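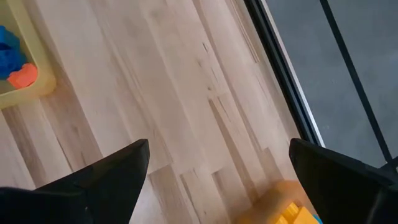 ## Edge-glued panel

An **edge-glued panel** is a flat board made by bonding narrow strips of solid wood side by side. It is used for tabletops, shelves and stair treads.

### Manufacture

Strips are dried, planed and sorted by color. Glue is spread on the edges and the panel is clamped until cured. The Drerkwood mill in Retstead presses 718 panels a month, each cut from strips under 500 mm long.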